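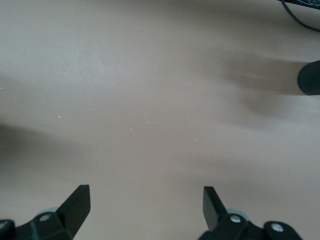
From: Svitlana Boiko
To: Dretholm account holders list
Date: 29/12/2018
Subject: Re: Has anyone read the new fee schedule?

On the new fee schedule, Olov wrote:

> I got the same letter as everyone else, the one with the sunrise on
> the cover. As far as I can tell the "Everyday" account is now called
> "Everyday Plus," and the plus is a monthly charge. It used to be free
> if you kept any money in it at all. Now you have to keep a minimum
> balance, and they look at the lowest point in the month and not the
> average.
>
> Does anyone know if we can stay on the old terms? The woman at the
> branch said the old account "no longer exists as a product." I said
> it existed well enough to receive my paycheck that morning. She gave
> me a leaflet.
>
> Also, is Derkach any better? My brother-in-law keeps going on about
> them.
>
> Olov

Olov,

I have the sunrise letter too. I have also read the schedule itself, all the way through, including the part in gray type, and I would like the evening back.

First, the old terms. You can't stay on them, or not for long. There is a transition period and it is mentioned exactly once, in a footnote to a table on wire transfers, where I suppose they felt it would be safe. If you had your account open before August, the monthly charge is waived for six months. After that you are Plus whether you feel it or not. The waiver is supposed to be automatic. Mine was not. I called, was told it was automatic, asked why in that case I had been charged, and was told it would be automatic from next month. They did refund the charge when I asked a second time, so check your statement and ask twice.

You're right about the lowest point in the month. What the letter leaves out is when they take the reading. It is the end-of-day balance after pending items, so a card payment that hasn't cleared counts against you, but a deposit that hasn't cleared doesn't count for you. I had rent go out one day and my pay come in the next, which has been the arrangement between me and the universe for years, and for that one night I was apparently not the sort of customer they want.

Two ways around it, if you want to stay:

1. Direct deposit. If your employer pays straight into the account, and the payments for the month add up to the amount in the table on page 8, the charge is dropped no matter what your balance does. It has to be coded as payroll. A transfer from your own account somewhere else won't do it, and neither will a check. If you freelance, you are out of luck, as usual.

2. Link a savings account. The balances are added together for the minimum. You have to fill in a form for this, and the form is only at the branch, and the branch will try to give you a credit card while you are in there. Say no early and keep saying it.
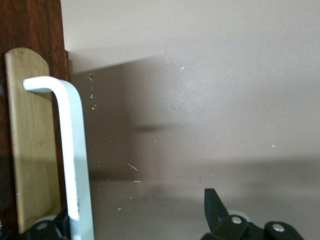 The linking has a catch as well. Once the two accounts are joined, overdraft transfers get switched on by default, so if checking runs short they move money over from savings and charge you for the favor. You can have that turned off. Get them to do it while you're still sitting at the desk and ask for a printout that says so. I have known people who were told it was off and then found out otherwise over a sandwich.

As for Derkach – your brother-in-law isn't wrong, but I'd want to know how he uses his account. I had one there before I moved across town. No monthly charge, no minimum, decent people on the phone. On the other hand there are 2 branches, neither one near anything, and back then their machines were the only ones you could use for free. If he never touches cash, of course he's happy. If you take out a twenty every few days like my mother does, you could end up paying more in machine fees than Dretholm would have taken off you in the first place.

Wavton is the other one people bring up. I looked at their schedule as well, since I was already ruined for the night. No charge on the basic account, but they want you to make six card purchases a month to keep it that way, and for that purpose a bill payment isn't a purchase. Neither is a cash withdrawal, or anything that gets refunded. I make that many by accident, mostly coffee. My husband wouldn't manage it in a year. The rate on their savings is a little better than Dretholm's, but then so is the rate on a coffee can if you consider what you save on letters.

If you do decide to go, please don't close the old account the same day you open the new one. Leave it open with some money in it until you've seen a full month go by with nothing landing there. There will be some yearly thing you have forgotten, a magazine or the car club, and it will bounce, and then you owe them money at a bank you've left. Closing is free if the account has been open longer than 6 months, and there is a fee if it hasn't, so people who opened theirs recently should look at the date before they storm out.

I haven't made up my mind. I have my payroll coded properly now, so for the time being I cost them a stamp and they cost me nothing. If the waiver falls off again I'll probably go to Wavton and buy a lot of gum.

One question back to you, or to anyone else still reading – did your letter come with the separate page about paper statements? Mine says they will start charging for those too but gives no date, and the phone people had never heard of it. If somebody has a version with a date on it, please type out that paragraph and send it to the list. Attachments get stripped.

Svitlana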